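Public offices should repair the equipment they own before they replace it. The position was ordinary in 1979, when the county record office opened its own workshop and expected a typewriter to outlast its typist. It has since become unusual, and the public pays for the change. 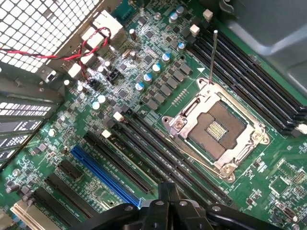
*An open processor socket on a desktop motherboard.*

Last year the record office retired 152 desktop computers under its contract with Carnoto. The contract sets replacement by age alone. A machine that needs a new power supply and a machine beyond saving leave the building on the same pallet. Of those retired, 106 had no fault on record.

The usual defense is that staff time costs more than hardware. This may hold for a single office in a single year. It does not account for storage, data removal, retraining, or the loss of people who know how the equipment works.

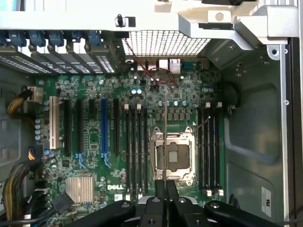

## What a Repair Rule Would Require

The rule need not be long. Each department should record the fault before it requests a new unit. Contracts should guarantee access to parts and service manuals. Equipment in sound condition should be offered to schools and libraries before it is sold for scrap.

Suppliers will object, as Raptis did when the draft was circulated in April. Their concerns about warranty terms deserve a fair hearing. They do not justify leaving the present terms untouched for another cycle.
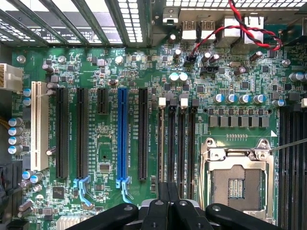

*By Melina Economou*
*2022-11-05*

The same reasoning applies to furniture, vehicles, and heating plants. A public body holds its property in trust, and a chair with a loose arm is still public property. Departments that must explain a purchase will tend to buy with more care, and will ask at the outset whether an item can be opened and mended. 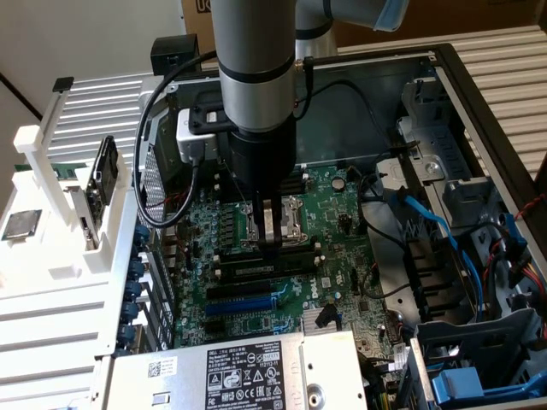

*The interior of a Dell desktop, with memory slots below the socket.*

The next purchasing plan covers 634 items. It should not be approved until a repair rule is attached to it.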